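Kedix began as a reach problem. Fedir Dmytriv and Chae-won So share a bench at the Skevell workshop, and in February they wanted an arm that could tidy a living room from a fixed base on a side table. A fixed base is cheap and stiff. It also leaves large parts of a sofa out of range, so the two decided to settle the mounting position in simulation before drilling anything.

The virtual room was built first. Dmytriv modeled the sofa as simple boxes for collision checking and kept the woven texture only for the camera tests. So wrote the planner, which she calls Fludura, and gave it one rule: the wrist must clear the front armrest on the way to the seat.

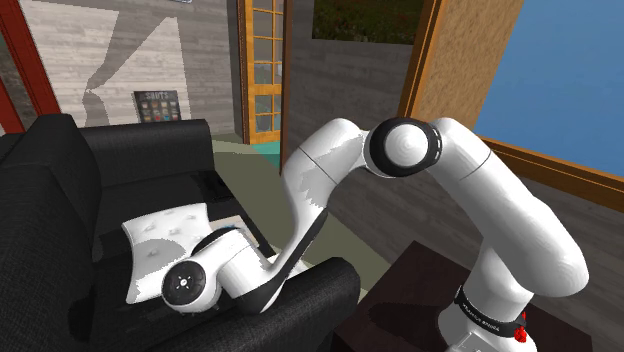 Runs were made with a bare flange. A gripper adds length and mass, and So wanted clean numbers for the arm alone before choosing one. Of 3000 random starting poses, 1044 produced no valid path to the seat cushion. Most of those failures came from the elbow – it folded too late and drove the forearm into the armrest.

Moving the base closer to the backrest fixed part of this. The rest took a change to the planner, which now raises the elbow before the wrist travels. Planning time went up to around 2 seconds per move, acceptable for a job with no deadline.

The next step is the physical table. Dmytriv plans a steel plate under the top, held by 3 bolts, with the simulated base position copied over as a drilling template. Gripper tests will follow once the plate is in.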